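The Small Compartments

1. The Lid

My mother left three things that could be carried in one hand: a key, a thimble, and a plastic bag full of small pieces. The key opened nothing that we still owned. The thimble went to Facundo, who is my brother and who does not sew. The bag came to me.

I kept it for two winters in a kitchen drawer, behind the matches. Then in November I bought a box with compartments at Stamwood, the shop near the station where they sell buttons and hooks, and I carried it up to room 201. The box was clear plastic and its lid was gray like smoke. I put it on the white board, opened the lid and leaned it back, and for some time I did not do anything more. It is strange how much respect one can have for a box.
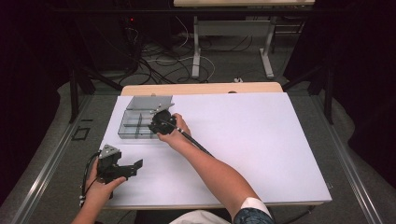 Why sort such things at all, if they have lived so long together in a bag? A chain that lies loose with pendants makes knots, and the small rings go through the holes of the larger ones, so that after some years you cannot take out a single piece without pulling all the others.

My mother knew this. She had sold earrings and little medals at the Sunday fair, on a blue cloth, and in the evening she put everything in paper envelopes with the name of the piece in pencil. But in her last years she stopped with the envelopes. She said her fingers had become too large. They were the same fingers, of course, but they no longer obeyed her.

So I made a plan, as she would have done. Hooks on the left. Rings after the hooks. Then beads, then the pendants, and the last compartment for the things that I could not name. I wrote the plan on the back of a receipt from Trurwood, where I had left a chair to be repaired, and I put the receipt in my pocket. I still have it. The chair cost me 3,184 pesos, more than the whole bag was worth.

2. What Does Not Belong

The first evening went badly. I put some beads in the box, and then I decided that they were of two families and took them out again. I did the same with the rings. Each time I began from the beginning, and each time the box looked more beautiful to me when it had almost nothing in it.

Facundo called at seven. He wanted to know if I had found the pendant.

"Which pendant?" I said, although I knew.

"The gold one. The little one she wore when we took the ferry."

I told him that there were many little ones. There were not. My mother liked large pendants, she said that the small ones were for people with good eyes. On the ferry she had worn a tiny thing on a thread, and when the wind moved it she held it with two fingers against her neck for the full length of the crossing. I was nine. I remember the fingers better than I remember the pendant.

After the call I put one small round thing, orange or tan, I could not decide, into a compartment near the middle. It was not where the plan said. I left it there.

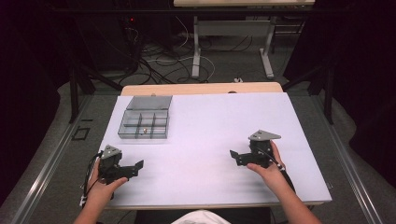 Yamila Bravo was of the opinion that I should stop making plans and simply begin with whatever I loved least. The ugly pieces first, she said, then your hands are warm when the good ones arrive. She was speaking to me through the half-open door, with her coat already on, and she added that her own mother's sewing box had taken her a whole spring, and that in the end she had thrown away only one button, and regretted it.

"Which button?" I asked.

"A brown one. What does it matter? It had four holes."

She went down the stairs and I heard her laughing, or perhaps coughing, until the street door closed.

I did what she advised. I began with the bent hooks and the rings that had lost their roundness. I worked slowly. When I was tired I tried to remember the fair – the smell of the fried dough, the man from Kakakhel Lamps who always borrowed our chair and brought it back with something sticky on it, my mother's voice when she made a price lower. She never said the new number. She only wrapped the piece in paper, as if the price had been decided by somebody else.

The pendant was at the bottom of the bag, in the corner, where the plastic was folded. I would like to say that I recognized it at once. I did not. I thought it was a broken part of an earring, and I had already moved it toward the things without a name when I saw how small it was.

I did not put it in the box. I laid it on the pale table and looked at it until my tea was cold. 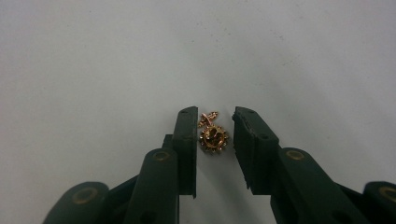 3. The Thread

Facundo came the next afternoon with the thimble in his coat pocket. He had not told me that he carried it with him. He put it on the table and stood with his hands behind his back, like a visitor in a museum.

"It was bigger," he said.

"You were smaller."

"No – it was bigger. It had a face on it, or a boat."

We could not agree about the boat. He took the pendant to the window, then he brought it back and asked me in which compartment it would go. I showed him the receipt with my plan. He read it very seriously, the two sides, also the part about the chair.

"And for thread?" he asked. "You have no place for thread."

It was true, I had forgotten the thread. I went to look for some in the kitchen drawer, behind the matches, and when I returned he had sat down and was closing the lid with one finger, and then opening it, and then closing it again.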